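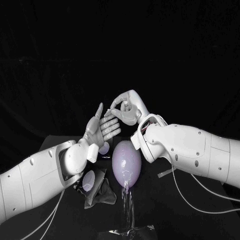

A balloon is a thin bag made of stretchy material. Most party balloons are made of rubber, and rubber is made of very long, tangled chains called polymers. When air goes in, the chains are pulled straighter and the wall of the balloon becomes thinner. The large pale lavender balloon on the dark table is shaped like an egg, and its surface has bright, glossy spots where it reflects light. The air inside pushes on every part of the wall. This push is called pressure. The stretched rubber pulls back – this pull is called tension.

A balloon can be wrapped in plastic film. Film is also made of polymers, but most kinds stretch much less than rubber. A flat sheet cannot cover a curved shape smoothly. The extra film has to go somewhere, so it gathers into folds.

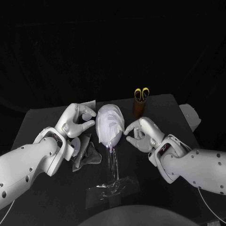 Zullberg, November 2020
Soft folds and wrinkles show on the white, rounded form in the middle of the table. You can test this yourself with an orange and a square of food wrap 15 centimeters wide. Place the orange in the center and lift the corners one at a time. Count the folds, then repeat with a square 10 centimeters wide. Always keep film and balloons away from your face – both can block breathing. Ask an adult to stay with you.

Words to know
Polymer: a material made of long chains.
Tension: a pull along a stretched material.
Translucent: letting some light through.

Text: Habibur Bepari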